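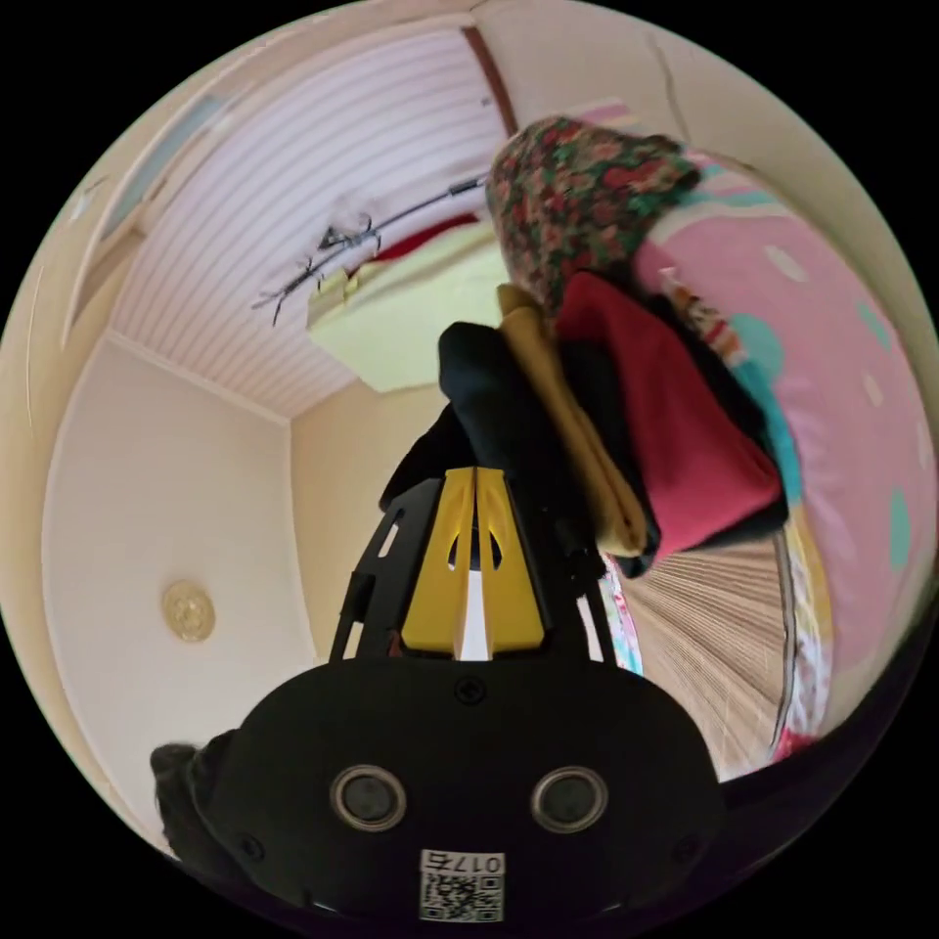
Stojan Stojanović thinks I should stop feeding the starter twice a day. He wrote back overnight, a long message with no paragraphs in it, and the gist is that I am overfeeding a culture that never gets the chance to turn sour, and that the rye I use would raise itself if I left it alone. He says to go down to one feeding, in the evening, and to make it stiffer. He also says my kitchen is too warm for the schedule I copied out of the book, and that the book was written by someone with a cold cellar.

Jun 19, 2024

I read his message before breakfast and then again with coffee. I don't like changing two things at once, so I'm only going to change one. From tonight I feed once. The stiffness can wait until I know what the first change does.

Up early because of the heat. Slept with the window open and the street was loud until late. Opened the jar first thing. It had risen and fallen again, and there was a dry line on the glass where the top had been. The smell was sharp, more like nail polish than vinegar. According to Stojan that smell means it is hungry, which doesn't fit very well with his other point that I feed it too much. I'll ask him. He may mean that it eats fast in the warmth and then sits there with nothing for hours.

Mixed the dough at seven with what was left in the jar after I set the 100 grams aside. Same flour as last time, the medium rye from Kanwood. I bought the big sack in March and it is nearly done. The price has gone up since and I might try the one from Hilia, which the woman at the market says is ground coarser. Coarser could be a problem with the tin I have. The last coarse loaf I made fell apart when I cut it and I ended up eating it with a spoon in soup.

Water from the tap, left to stand. Salt at the end. I used a little less than the recipe says because the last loaf was too salty for me, though my sister liked it and took half home with her.

While it was resting I went out to the hardware store for a new seal for the oven door. They didn't have the right one. The man looked it up and said Plarico still makes them, but they have to be ordered and I need the number off the plate inside the door. I didn't have the number. I walked home, lay down on the kitchen floor with a flashlight, and wrote it on the back of an envelope. Then I didn't feel like walking back, so I called and read it to him over the phone. He said he would let me know.

The oven matters more than I admitted in my last letter to Stojan. It leaks on the left side. If I put the tin in straight, the left end of the loaf comes out pale and the right end is close to burned. I have been turning it halfway, but opening the door loses a lot of heat and I'm sure that is where some of the cracking comes from. He has asked me before what my crust looks like and I have only told him "uneven."

Lunch was the end of Sunday's bread, no, the one before that, I had it in the freezer. Toasted, with cheese and a tomato. Frozen rye comes back fine if it is sliced first. I should write that on the inside of the recipe folder, because every time I freeze a whole loaf I regret it.

Answered some mail. Paid the water bill. Called my sister, who was on her way out and couldn't talk.

By two the dough had come up to the rim of the tin, much sooner than I had planned for. The book gives a whole afternoon. Small holes were starting on top, and I've learned to take those as the sign, so I turned the oven on early and had to put off going to the library. It baked for the first part at high heat and then I turned it down. I left the tin where it was this time and did not open the door at all. I wanted to see what would happen to the left end.

The left end is pale. It did not crack, though. So the cracking was from opening the door, or else from the dough being less salty, or from neither. This is the reason for changing one thing at a time and I didn't stick to it, since I'd cut the salt as well. I wrote both down on the card.

It is wrapped in a towel now on the shelf by the window. I won't cut it until tomorrow evening. With wheat bread I never manage to wait, but rye is gummy on the first day and the knife comes out looking like I've been spreading glue.

Mrs. Jurić from downstairs came up about the noise from the pipes. She has it too, on the kitchen side, mostly at night. We agreed that she would call the landlord first and I would call the day after if he doesn't answer her. She asked what the smell was and I told her. She said her mother baked rye in a round basket without a tin and that it spread out flat like a plate and everyone ate it anyway. I told her I'd bring her some of this one.

Went to the library after all, half an hour before they closed. Returned the bread book, which was overdue. Took out a thin one on pickling and a novel I've probably read already.

Supper was eggs and cucumber salad. Still too warm to want anything more.

Fed the starter at nine. Once, as instructed. I scraped most of it out, kept a spoonful, and put the lid on loose. There is a rubber band on the jar at the level where it is now. If it's over the band and still domed when I get up, I'll write to Stojan and tell him he was right about the feeding. I still want to ask him about the smell.

To do tomorrow: scale battery, envelope with the oven number somewhere safe, bread for Mrs. Jurić, look at Hilia's prices.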